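Which episode had the first child host of "Banditz"?

Catriona Mowat

Hello everybody. I am collecting the early seasons of the youth variety show Banditz and I have a problem with the order. The list I use says that the boy who played the grandson in the drama "Chisholm" joined as host in episode 94. But my recording of episode 94 has only the adult hosts, and he is already singing in the one before. Was he a guest first and a host later? I would also like to know if he used his screen name in that time or still his real name.

Last updated: 17 February 2020

Dekonard

He was a guest for 3 episodes and then became a regular host in September, when the new season began. The adult hosts did episode 94 alone because the children had school examinations in that week. So your list is wrong by one episode, but not very wrong. In the end titles he has his real name while he is a guest. The screen name comes with the new season, and after this he kept it for all his films.
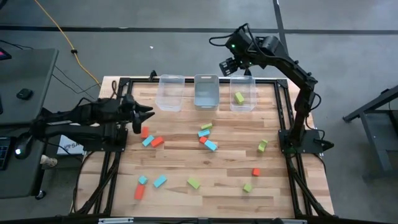
Two arms and colored blocks at the worktable

If you want to be sure, please look at the end titles and do not trust the opening. The opening was made one time for the whole season, so it shows children who were not in the studio on that day. I made this mistake myself with the Christmas special.

Astosen

I think he was never a real host, only a guest who came often. My sister watched it every week and she says the same. Chisholm was better anyway, he cried very well in that one. You can find old tapes for sale sometimes but the seller wanted 1,000 for one box and I did not buy.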